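Print this page | E-mail this page

Primwood Opens Refitted Teaching Laboratory in Trallidstead

2020-01-20
By the Primwood Press Office

TRALLIDSTEAD – Primwood is delighted to announce that its teaching laboratory in Trallidstead is open again after a refit that began last October, and we would like to thank everyone in town who put up with the delivery trucks, the closed side entrance and a good deal of drilling along the way!

The laboratory welcomed 616 visitors last year, most of them high school students and evening learners taking their very first steps in bench chemistry. Many of them told us (kindly, but often) that the old room was dim and crowded, and that they spent too much of each session hunting for glassware. We took those comments to heart. The new room has 20 work places, dark benches that are easy to wipe down, and pale green walls that make the whole place feel calmer and a little bigger than it used to.

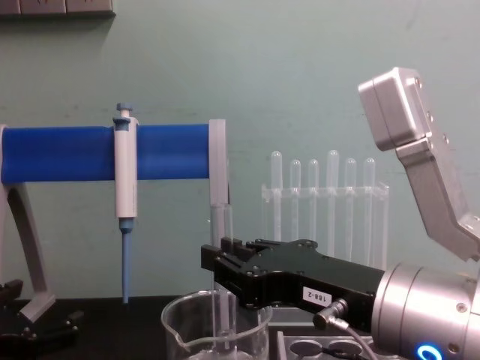
Much of the thought went into the small things a beginner reaches for again and again. Pipettes now hang from a stand on the bench, so they stay upright and within reach between steps, and test tubes are kept in clear racks that let students see what they are working with from any side. Beakers and taller glassware have been given regular spots as well, and our instructors report that sessions are already getting started sooner.

The furniture was fitted by Tveit, and the stands, racks and glassware were chosen together with Zisunis, whose staff very patiently let our evening class try out one sample after another before anything was ordered. We are grateful to both firms for their good humor and for sticking with us through several changes to the floor plan.

Introductory courses for the spring are open for booking now. Each course runs for six weeks, and 33 places are being held for first-time learners, with safety glasses and lab coats provided on loan. Schools that would like to bring a group are warmly invited to get in touch with the Primwood office in Trallidstead, where we will gladly show teachers the room before they book.

Press contact: Primwood Press Office, Trallidstead | © Primwood. All rights reserved. | Back to top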